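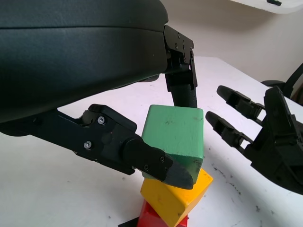 # Plain blocks, painted

The workshop at Horutby has made painted wooden blocks since the 1980s, and it still sells them in three sizes. Most go to nurseries and primary schools. The set most people remember is the smallest, Plilard's 18 blocks in red, yellow, green and blue, packed in a flat tray with a sliding lid.

A used block is easy to tell from a new one. Paint goes first along the edges, where one block knocks against another, and yellow shows the chips sooner than the rest. Green hides them better but picks up dark scuffs on its flat faces. Neither matters much for building. A stack of red, yellow and green stands as well with worn paint as it did with new.

Stacking is harder than it looks to an adult. A child of 2 will often manage a short tower, though the blocks rarely line up. One turned at an angle will still carry another if enough of it sits over the block underneath. Tilt the top one and it needs a hand on it until it is flat.

The nursery in Fraser Road, Lirton, owns more than 800 blocks, bought over many years and kept in low crates under the window. Staff wipe them with a damp cloth and dry them straight away — soaking lifts the paint and swells the wood. Any block with a split goes out. Chipped ones stay in.

Repainting is possible at home. Sand the edges lightly, wipe off the dust and use a water-based paint sold as safe for toys. Two thin coats are better than a thick one. Leave the blocks on a rack overnight before they go back in the box.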